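Whose fridge shelf is it anyway (moving in with my brother-in-law)

Category: Home & Hearth > Living With Other People

plustonia_pete
We moved back to Siltosthorpe in January and until the house closes we are sharing a kitchen with my wife's brother. Nice man. He owns 18 mustards. My wife and I have been granted the bottom shelf and half the door, and last night I found his pickled beets sitting on our yogurt like a conquering army. Do I say something, or do I label things like a college sophomore?

hwayoung_w
Label things. I lived with two cousins and a roll of masking tape for most of my twenties and we're all still speaking. The tape did the nagging so I didn't have to.

Dunne_Peadar
Disagree. Labels are a declaration of war in small handwriting. You're a guest in the man's house. Eat the beets.

hwayoung_w
He's paying rent, Peadar. He said so in the other thread.

Dunne_Peadar
Then he's a guest who pays. My mother had lodgers for years and not one of them got a say about the butter.

plustonia_pete
For the record I am paying $287 a month plus half the electric, and for that I feel I should be able to see my yogurt.

VernaP
Talk to him before you buy tape. My late husband kept bait in our crisper for a whole summer before I brought it up, and all he said was "oh, did that bother you?" Men will store anything next to anything. Pick a time when he's fed and tell him the shelf is getting crowded. Don't mention the beets by name.

sunil.w
Going against the room here: the problem is square footage, and manners won't fix it. Three adults, one fridge. Get a second small fridge for the garage and give him the mustards out there. We had an old Rotich that hummed like a church organ, but it held up to 2 gallons of milk and a ham and we never argued about food again. We argued about the humming.

Dunne_Peadar
So your answer to a jar of beets is an appliance.

sunil.w
My answer to most things is an appliance.

tri_au
Whatever you decide, settle who cleans the thing first, which is where my last shared house fell apart. We had a chart, the chart had colors, and the vegetable drawer still grew a lawn. What worked in the end was giving each person something they could lift out and wash alone, so the mess had an owner. Mine was a shallow cream-white plastic tray with rounded inside corners, easy to wipe, but it had three narrow slots in the floor, so anything that leaked became the business of whoever lived below me. Get one with a solid bottom. I still hear about the soy sauce.
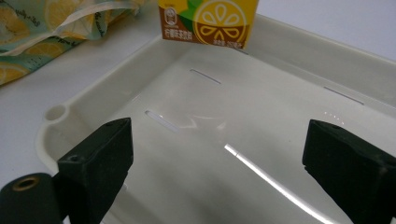

VernaP
Trí, I would have moved out over that.

tri_au
She did.

plustonia_pete
Update. I talked to him after dinner, as Verna advised. He said he'd been wondering when we were going to stop putting our yogurt under his beets. We've bought tape.

Dunne_Peadar
War it is.

3 reader comments

Marguerite: My sister and I split the fridge left and right instead of by shelf. Terrible idea, the pizza box belongs to both of you.

tromari_fan: Team beets.

gus in the basement: Which mustards though

Contact the moderators | Forum rules | © Tromari Boards 2023 | Back to top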